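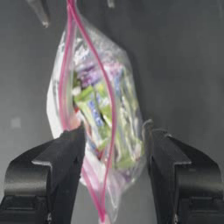 Slide 1. Small wrapped packets in a zip bag with a pink seal.

Leave this up while people find seats. Say hello. Mention the fire door, as the venue asks.

Title of talk: Small Portions. How the single serving took over the kitchen drawer.

Start with the drawer. Ask who has one. Hands will go up slowly, because it's a confession. Ketchup, brown sauce, soy, two sugars from a train, a salt with a hole in it. Mine moved house with me. I paid a removal firm to carry free vinegar across the county.

Slide 2. The café tray
I spent last February sorting what came back on trays at the Vustley garden centre café. They let me have a corner by the bird feeders. We logged 900 packets handed out over the week, and 779 were opened. Pause here, people like to do the sum. The rest went home in pockets or into the bin, and I can't tell you the split, as I wasn't prepared to search pensioners.

Point to make: opened doesn't mean used. The typical brown sauce had one corner torn off and most of the sauce still in it. Don't get drawn on mayonnaise yet.

Slide 3. Why they exist
Good reasons first, or the caterers in the room will stop listening. A bottle on a table gets sticky. It gets a crust. Somebody's toddler licks it. A packet is clean until you open it and you know how much you're buying. If you run a canteen, that matters a lot more than my feelings about the drawer.

Then the less good reason, that a packet looks generous. Handing over a fistful feels like hospitality. Nobody has ever felt welcomed by a pump dispenser.

Slide 4. Tear here
Read the Cavalcanti biscuit wrapper aloud. "Tear here", with an arrow pointing at the strongest part of the wrapper. Wait for the laugh. If there isn't one, move on briskly.

The serious bit: anyone with sore hands, wet hands or weak eyes is shut out of their own lunch. I tried 8 kinds of packet wearing gardening gloves. Three defeated me. One went off over a jumper. Teeth are the national tool for this job and we should be a bit embarrassed.

Slide 5. What Vorkar did
Vorkar supply works canteens. They swapped packets for refillable pots at one site with 400 staff. Complaints in the first week were mainly about the colour of the pots. By the third week they were about the parking again, and the catering manager took that as success. Pots need washing, so don't oversell it. Someone will ask about the hot water. I don't have a figure and should say so.

Slide 6. The Iso sachet
Pass the samples round. Paper outside, thin lining inside, opens along the long edge. It does open. It also opens in a coat pocket. Ask for the samples back, I only have the one box.

Slide 7. Three things to try on Monday
Ask "do you want sauce?" before reaching for the tub.
Keep the tub behind the counter.
Put one bottle out and wipe it.

The last one gets groans. Let them groan.

Questions. Mayonnaise will come up. The answer is that it needs a fridge and a grown-up in charge of it. Finish by quarter past, the choir has the room next.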